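Notebook - natural dye bench, March

Second madder run, plus the first try at the Plelley fleece

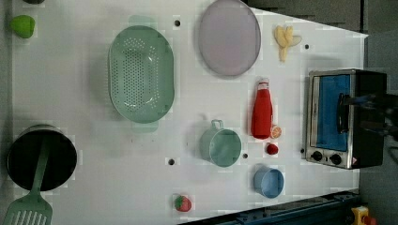 White table, green colander, toy pepper.

8:40 am. Started early because I could not wait to look in the pot. I left the madder skeins in the bath overnight with the lid on and the heat off, and the color is wonderful. Deep brick, leaning orange at the ends where the yarn sat above the roots for the first hour. Last month's run came out salmon and I was pleased with that! This is in another league.

What changed from run 1: I ground the roots finer (coffee grinder, two passes, then sieved and the coarse bits ground again), added a spoonful of chalk to the water, and kept the temperature down. Run 1 got away from me and went close to a simmer, and I'm fairly sure that is where the brown came from. This time I never let it past 150 F and stood over it like a hawk.

Numbers for the record. Dry weight of yarn 271 g, all of it the Cadham two-ply, scoured and mordanted with alum the week before. Roots at half the weight of yarn. Roughly 3000 ml of water to start the extraction, then topped up until the skeins could move freely. I forgot to write down the top-up, so whoever repeats this will have to go by eye. Sorry. Mark the pot next time.

10:15. Skeins out and hanging over the sink. Not rinsing yet. Venkatesh Raju swears by letting madder dry completely and sit a few days before the first wash, and his samples on the corridor board have held up better than mine, so I'm copying him. Kept one small skein back to rinse right away for comparison. Tag with two knots = rinsed today. Tag with one knot = waiting.

The bath still has plenty in it. Put the Plelley fleece in as an exhaust, unspun, in a mesh bag. It's a springy, slightly greasy wool, and I doubt I got all the lanolin out with one scour, but I'm too curious to do another. If it goes patchy I'll card it and call it heather.

11:30. Fleece is taking color much faster than the yarn did. Peachy already on the outside of the bag. Turned it, squeezed it gently under the surface, turned it again. The middle is paler. Note to self: smaller bags, or fewer locks per bag.

Side test while that sat: iron modifier on four short lengths from run 1. Just a pinch of ferrous sulfate in a jar of warm water, with dips of 10 seconds, 30 seconds, one minute, five minutes. The ten second one is the beauty - a dusty plum that I'd happily knit a whole sweater in. By one minute it's heading to brown, and five minutes is mud. Also the five minute length feels harsh already, so keep iron short and weak on this yarn. Jar is labeled and on the top shelf. Please do not tip it into the good pots, one grain and the yellows are gone.

1:50 pm. Fleece out. Soft apricot overall, streaky, prettier than I deserved. Weighed the spent roots after straining and wrote it on the bag, then spread them on newspaper to dry. Chin (the mill notes, page on reds) has them going back in for a third bath with a little fresh root added, and I want to try that with silk hankies.

Lightfastness: wound cards from run 1, run 2, the quick-rinsed skein and all the iron lengths. Half of each is covered with foil tape, and they're up in the south window. Will pull them in a month and not before, however tempting. Someone peeled back the tape on the weld cards to peek and now we can't trust them.

Things to sort out:
Order more alum, we are down to the bottom of the Pastov tub.
The big thermometer reads high against the little glass one. Check both in ice water before the next run, because if the big one is off then my 150 was cooler than I thought and that might be the whole secret.
Ask Venkatesh what he uses for his first wash.
Re-scour the rest of the Plelley properly, hotter water, two changes.

4:20. Went back for one last look at the skeins on my way out. Drying lighter than they looked in the pot, as always, but still a real red. Leaving them up until next week. Window fan is on low, leave it running please.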